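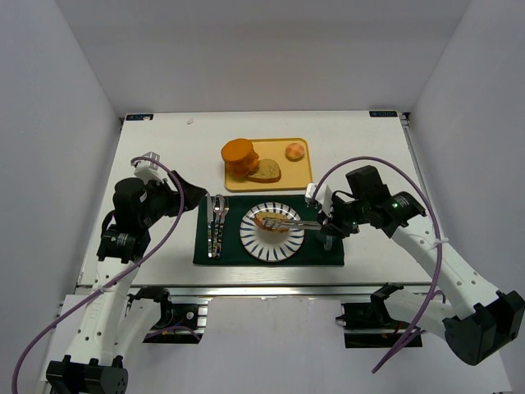

Yellow tray, white table

Diary > 2018 > Back to the allotment

Jan 2, 2018

Up at seven, still dark. Rain had stopped so I walked to the plot before breakfast to see what the wind had done. The fleece was off the broad beans and wrapped round Eluned's gate. Two panes gone from the cold frame. The leeks are fine, the sprouts are leaning but I trod them in and they should hold.

Met Ezekiel by the water tank. He says the rent goes up to 50 pounds from April and the lower path is to be dug out and filled with stone. I will believe the path when I see it. He offered me some of his Drenard shallots for planting and I said yes.

Home by ten. Porridge, then the seed tin. I threw out everything older than three years, including the parsnips, which never come up from old seed anyway. Parsnips, two sorts of lettuce and a climbing bean to buy. Siwan wants to share an order, so I rang her and we settled it between us. It came to 18 pounds with the postage.
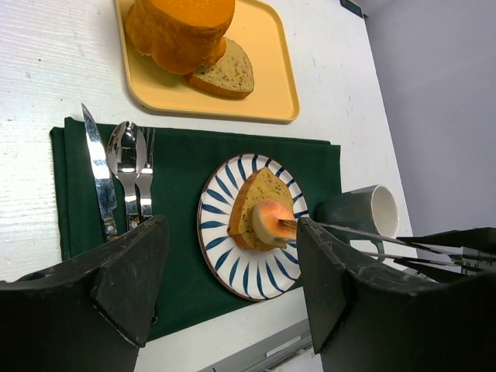
After dinner I drew the plan for the year. Potatoes go where the onions were, onions by the shed, and the beans have to move because the ground there is tired. I still have no place for the squash. Last year they ran all over Kimie's side and she was very good about it, but I can't do that again.

Knee sore this evening from the digging fork. Read a bit, bath, bed at half nine. Need to ring about glass tomorrow and take Eluned's ladder back.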